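29 May 2021, Endale cell, wrist camera fault

Stopped the flower run at trial 18. The arm went too low again and pressed on the petals before it closed the fingers. Tolera hit the stop button in time, no damage to the gripper.

From the log: depth reading was frozen for the last 9 trials. The controller kept using the old value and gave no warning. I think the wrist cable is the cause, but Crescencio suspects the Tidov driver. Not decided yet.

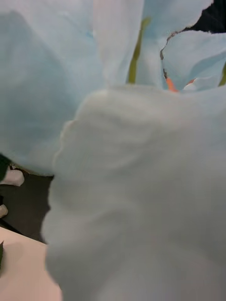
Until we know, speed limit stays at 15 percent and one person keeps a hand on the stop. To do: add a timeout for old depth data, swap cable, repeat from trial 9.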